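Brolia Commuter Vanpool Association
Minutes of the Members' Meeting
Friday, October 20, 2023
Mugo Branch Library, upstairs room

Present: Peninah Mutiso (chair), Stella Kirui, Muthoni Mrema, Felista Masanja, Adhiambo Mfinanga (minutes), and members as signed in on the sheet.

The chair opened the meeting at 6:30 p.m. The agenda was taken as sent out, with the parking item moved up so that Felista could leave early.

1. Minutes of the last meeting

Approved with one correction. Under item 4, "Rudent lot" should read "Rudent overflow lot." Moved by Stella, seconded by Muthoni.

2. Parking at the Rudent overflow lot

Felista has had a reply from the lot manager at Rudent. We can keep our 14 spaces through the end of January on the same terms. After that they want a written agreement and a certificate of insurance. The spaces will stay along the back fence. Several members said the light over the back row is out again. Felista has reported it and will report it again in writing.

A member asked if riders could leave bikes there. The manager has not said no, but there is no rack. Left for now.

Action: Felista to get a draft agreement and send it to the chair.

3. Fares

Muthoni went through the account. Fuel was higher over the summer and the fare did not move. The proposal was to raise the monthly fare from $184 to $200 starting in January, with drivers still riding free. There was a long discussion. Two riders from the early van said they only go in three days a week and would drop out at that price. Stella suggested a part-week fare. Muthoni is willing to look at it but does not want to track days by hand.

The vote on the full fare was put off until there are numbers for a part-week fare.

Action: Muthoni to bring figures to the next meeting.

4. Routes and times

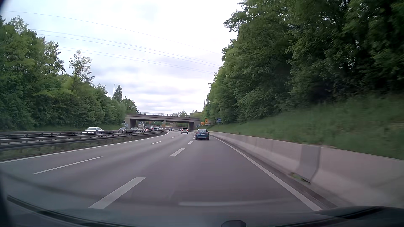
Adhiambo Mfinanga

The early van to Pristora has been getting in late on Mondays. Its drivers blame the backup after the Route 9 merge and would like to leave Brolia at 6:05 instead of 6:15. Riders at the second stop did not want this, as the connecting bus does not get in until 6:12. Peninah asked if the order of the stops could be switched. The drivers will try it for 2 weeks, with the second stop last, and keep the 6:15 start. If it does not help, we go back to the old order and talk about it again.

The late van has no changes. It has two open seats. Muthoni asked members to mention them at work, particularly in the Pristora billing office, where a few people had asked last spring.

Reminder to all drivers: keep a proper following distance and hold to 70 at most where that is posted, less in rain. One rider complaint was received about braking. The chair has spoken with the driver and the matter is closed.

Riders are asked again not to text the driver during the trip. Text the van captain, whose number is on the card in the door pocket.

5. Winter arrangements

Same as last year. If the county closes the schools, the vans do not run. If there is a delay, captains decide by 5:15 a.m. and post to the group. Stella pointed out that some members are not in the group and did not hear about the February cancellation until they were standing in the lot. She will check the list against the sign-up forms.

Snow brushes and a bag of sand are to go in each van before Thanksgiving. The small shovel from the early van is missing. Whoever has it, please bring it back.

Action: Stella to update the contact list.

6. Van service

The late van is due for tires. Muthoni has one quote and will get another. Up to $900 approved from the repair fund. The sliding door on the early van still sticks — the shop says it needs a new roller, and the part is on order.

7. Other business

Felista had left by this point. Adhiambo asked that forms for the employer transit benefit be handed in early this year, preferably to her and not to the drivers.

A member asked about a Saturday run for weekend shifts. Not enough interest at present.

Meeting closed at 7:50 p.m. Date of the next meeting to be posted once the library confirms the room.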